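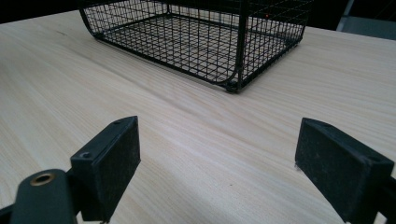 Ticket 1096
Product: Sterkero tabletop tidying arm
Opened by: Sandra Horrocks, Skellden test kitchen
Status: Open, again

Problem as reported: the arm will not put things away. The brochure says it handles "everyday clearing," and in our kitchen everyday clearing means picking up what's on the table and dropping it in a basket, a job my nephew mastered before he could talk. We gave it a black wire mesh basket, the kind where you can see the table straight through the floor of it. I suspect the Sterkero can too, and has concluded that the basket is more table.

October 2020, first reply from Bakier support: please recalibrate and rerun the standard set.

Recalibrated. Reran the standard set, 40 attempts. It let go short of the basket on most of them, with great confidence. Log attached, 379 lines, nearly all of which say OK.

Second reply: please confirm lighting and firmware.

Lighting is the ceiling. Firmware is the one you sent. I also lined the basket with a dish towel as a test, and the score went up to about 98 percent — so the arm can drop things in a basket, provided I do the laundry first.

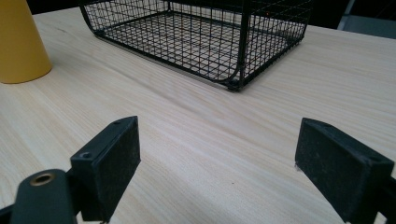
Can it clear a table without someone watching?
Not yet. Keep a person within reach of the stop button, and use a solid-sided bin until the depth patch ships.

Third reply: passed to the Langat vision team, who would like to know what color the dish towel was.

Blue check. Please don't make it a requirement.

Next step: waiting on the patch. Until then I'm clearing the table by hand, and the arm is on standby.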